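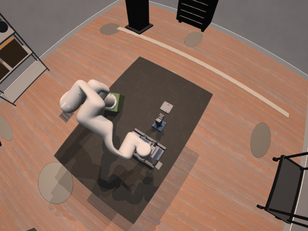 The Kravets cell layout in the planning software, arm over the vise.

Review: Kravets vise-tending cell and planning software, after six months in a small machine shop

We bought the Kravets package in April to load and unload one milling job at our shop in Udton. The package is an arm, a self-centering vise, a regrip stand, and the planning software used to lay the cell out and try programs before the real arm moves. I run second shift, and I was not the one who wanted it. Aldo Gatti, who owns the shop, was.

The job is a flat plate with small holes near the corners. Before the cell, one person stood at the machine for a full shift, opening the vise, blowing off chips, turning the part over and closing it again. Urszula Witkowska did that for more than 20 months. Her shoulder is better now and she says so to anyone who asks.

Installation took 10 working days. Kravets had quoted fewer. Most of the overrun was air supply and guarding, and the manual is thin on both.

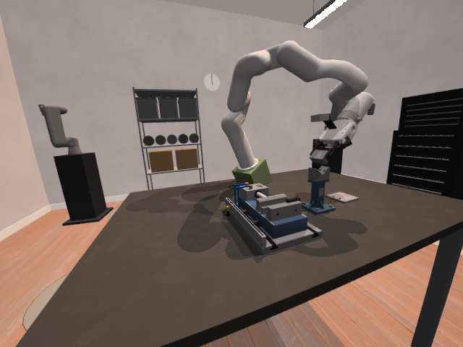

Regripping was the part I expected to go wrong. The arm can't machine-load the second side from the grip it uses for the first, so it has to set the plate down and pick it up again. Kravets handles this with the blue stand, which has a V-shaped cradle on top and sits on the same table as the vise. In the software you can bring the gripper down over the cradle and check the fingers before running anything. We moved our stand twice on screen and once on the floor. The software is good at reach and poor at hoses. It draws the blue air lines at the back of the vise, but ours sagged into the arm's path on the second day and no warning had come up. We tied them back.

Cycle time is 46 seconds slower per part than Urszula by hand. The cell makes up for it by running through lunch and for the last hours of the night, when the shop is otherwise closed.

What changed for people is harder to put in a table. No one was let go. Urszula went to inspection after 20 hours of training, at a slightly higher rate. Chibuzor Igwe, our newest hire, tends the cell along with two other machines, and his complaint is that he gets called away by stops that clear with one button. I agree with him. He also isn't learning to indicate a vise or feel a bad clamp, which is how the rest of us started. We now put him on a manual machine two mornings a week.

Support is by phone and was decent. Rania El-Sayed at Kravets stayed on the line through a bad gripper calibration until we had it fixed.

Good: accurate, quiet, easy layout tool.
Bad: hose routing, nuisance stops, thin manual.

I would buy it again for this part. For short runs I would keep a person at the vise.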